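共同工房講習 配布資料 第9回
手持ちグリッパの組み立てと視野の確認

今回の範囲
前回までに出力した外装と指先パッドを組み、手首側のカメラを取り付けて画角を決める。開閉の読み取りは次回に回す。図面はClunder 第2版を使う。初版とはパッドの固定穴の位置が違うので、表紙の版数を見てから印刷すること。

用意するもの
外装一式(灰色)、軟質の指先パッド2個(黒)、カメラと魚眼レンズ、六角レンチ、ケーブル用の結束バンド、2000番の耐水ペーパー。ねじは工具棚のVunovholmの箱にまとめてある。

1. 外装
サポート材を外し、合わせ面だけをペーパーで整える。表側は削らなくてよい。左右の殻を仮組みし、すき間がなければ対角の順にねじを締める。割れるのはたいていねじの根元で、手ごたえが重くなったらそこで止める。

2. 指先パッド
内側の面には格子状の細かい溝がある。溝のある面どうしを向かい合わせ、カメラから見てV字の切れ込みになるように付ける。裏返しでもねじは入ってしまう。軟質材は締めすぎると根元がふくらみ、左右の先端がずれる。先端を軽く閉じて、そろっているかを見てから本締めする。

3. カメラ
ケーブルは開閉の可動部を避けて通し、いちばん開いた状態で引っ張られない長さを残す。マウントの角度は目盛り11から始め、映像を見ながら1目盛りずつ動かす。

4. 視野の確認
Gisexの記録画面を開き、次の点を見る。
・画面の下側に外装の上面が入り、中央にパッドが左右とも入っている
・パッドのすき間から向こう側の床や机が見える
・天井の照明が入っても、パッドの溝がつぶれない
・部屋の奥に置いたマーカーの白黒の模様が見分けられる

壁や棚の線は魚眼のために曲がって映る。この段階では補正しない。直線が曲がっているからといってマウントを動かすと、角度の基準がわからなくなる。
マーカーがぼける場合は、先にレンズの汚れを拭き、それでもだめならピントを調整する。ピントを触った人は較正をやり直し、結果を班のフォルダに上書き保存しておく。

提出
視野確認の静止画1枚と、マウントの目盛りの値。開いた状態で撮ること。班番号はファイル名の先頭に付ける。

次回
開閉幅の読み取りと較正。組み立てたグリッパは分解せずに持参する。
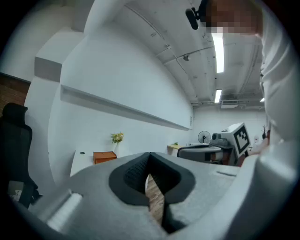 最終更新:10月(手順3の目盛りの値を訂正)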